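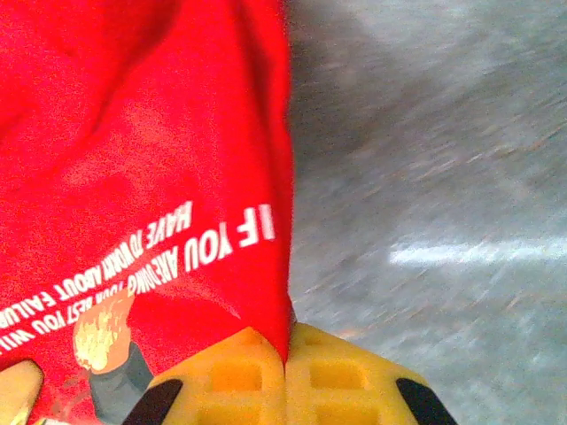 **Ticket 842 — Order export drops rows after the second page**
Opened by: Areti Economou (Gollex, apparel orders)
Assigned: Nkrumah Sowah
Priority: medium
Status: closed, pending one follow-up

**Report**

Nightly CSV export from Justell stops short. The order screen shows 1660 open lines, the file contains 342. No error in the export dialog. Same result in two browsers and from the scheduled job.

**Log**

09:10 — Reproduced on staging with a copy of Saturday's data. File ends cleanly with a newline, so the writer thinks it finished.

09:35 — Checked disk space and the job timeout. Both fine. Raised the timeout anyway, no change.

10:20 — Row 343 is a custom print order. The print text field contains a line break and an unescaped double quote, pasted in by the customer. Deleted the quote on staging and reran: all 1660 lines exported.

10:45 — Sorin Radu confirms the quote handling was changed in the January update. The old writer doubled embedded quotes. The new one passes them through, and the validation step then discards everything after the first bad row and logs it at debug level only.

11:30 — Workaround sent to Areti: export with the tab-delimited option, which uses the old writer. Zervas can import either format.

13:05 — Areti reports the tab file loads, but the size column shows "12" as a date for youth sizes. Separate problem — the spreadsheet is guessing the type. Set the column to text on import.

15:40 — Patch applied to staging. Embedded quotes are doubled again, line breaks kept inside quoted fields. A discarded row now fails the job and sends an email.

16:15 — Deployed to production. Manual export matches the order screen.

**Open**

Amnuay Wannasri to check whether the earlier short files were sent to the print shop. If so, the missing lines need to be resent by hand before the next cutoff.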